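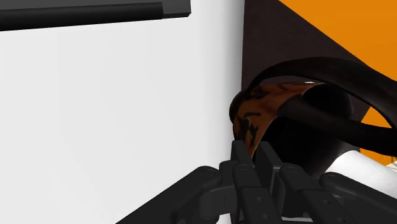
Is the Makska simulation kit worth paying for if you only work on hands and grasping? For one person with a decent computer and a lot of patience, I'd say it earns its price by the second month.

I put it off for ages, mostly because the Nikzad bundle had treated me so well (and because 188 dollars is 188 dollars). But the trial runs 30 days, so one Monday in October I made a big pot of coffee and dug in. You get 36 household objects and 18 room layouts, and the multi-fingered hand loads right away – no fiddling with joint limits, bless them! I'm fondest of anything with a big curved handle, and I lost a whole evening to those.

My gripes are small. The surfaces are very smooth and plain, so if you want grime and scratches you'll be happier with Flidisside. The manual also skips contact settings almost completely, and I had to borrow mine from my old Allach project files. I'm keeping it anyway, and next I want to try the drawers.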